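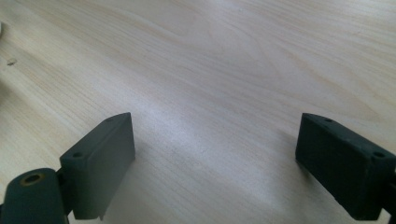 회의록 > 그리퍼 비교 시험

손가락 비교 2차 회의

일시: 2021년 7월
참석: 기젤라 헤지(진행), 예뇌 라츠, 파비안 슈트레벨, 엘리세오 시스네로스(원격)
불참: 기젤라 버시
기록: 라츠. 지난번에 기록이 너무 길다고 말한 벌로 맡음.

1. 지난 회의록 확인
6월 회의록은 "슈트레벨이 동의함"을 "슈트레벨이 반대하지 않음"으로 고친 뒤 승인. 본인은 둘의 차이가 크다고 함.

2. 손에 드는 그리퍼, 짙은 녹색 손가락
현재 쓰는 손가락은 모서리를 깎은 사각 블록형이고, 안쪽 면이 평평하며 가장자리에 얇은 테가 둘러져 있음. 시스네로스는 이 테가 얇은 물건을 집을 때 방해가 된다고 주장. 헤지는 테가 없던 시제품에서는 패드가 밀려 나갔다고 반박. 두 주장 모두 6월에도 나왔고 순서까지 같았음.
시험 결과: 집기 114회 중 실패 17회. 실패 가운데 14회가 납작한 물건이었음. 시스네로스가 이 숫자를 두 번 읽어 달라고 요청하여 두 번 읽음.
결정: 테 높이를 절반으로 줄인 손가락을 한 쌍 출력해 같은 물건으로 다시 시험. 담당 시스네로스.

3. 체결부
원통형 마운트의 황동색 나사 인서트는 유지. 슈트레벨이 손가락 윗면의 작은 구멍 두 개 중 끝 모서리 쪽이 꼭 필요한지 질문. 도면을 그린 사람은 버시인데 오늘 불참. 다음 회의로 넘김.
손가락 표면이 거칠어 지저분해 보인다는 의견이 있었음. 헤지는 시험이 끝나기 전에는 사포질에 시간을 쓰지 말자고 함. 사포를 이미 사 둔 사람은 이름을 밝히지 않기로 함.

4. 카메라 시야
손가락을 다 벌리면 양쪽이 화면 아래쪽 좌우에 걸리고 그 사이로 탁자가 넓게 보임. 라츠는 지금 각도에 만족. 슈트레벨은 밝은 나무 상판에 빛이 번져 가운데 아래가 거의 하얗게 날아간다고 지적. 무광 깔개를 까는 안과 노출을 고정하는 안이 나왔고, 토론 시간은 2번 안건보다 길었음.
결정: 노출 고정부터 해 봄. 깔개는 색을 두고 합의가 안 되어 보류. 담당 슈트레벨.

5. 제어기
리디시츠 제어기와 브링크만 제어기 비교는 시작하지 못함. 브링크만 쪽 케이블이 맞지 않음. 설명서에는 "표준 케이블"이라고만 되어 있음. 라츠가 고루탄스에 변환 케이블 4개를 요청하기로 함.

6. 기타
시험 기록 파일 이름에 "최종"을 쓰지 않기로 다시 의결. "진짜최종"도 포함됨을 명시.
탁자 위 작은 갈색 점이 나뭇결의 옹이인지 부스러기인지 질문이 있었음. 안건으로 채택되지 않음.

다음 회의: 새 손가락 출력이 끝나는 대로 헤지가 공지. 버시에게 3번 안건을 미리 전달할 것(라츠).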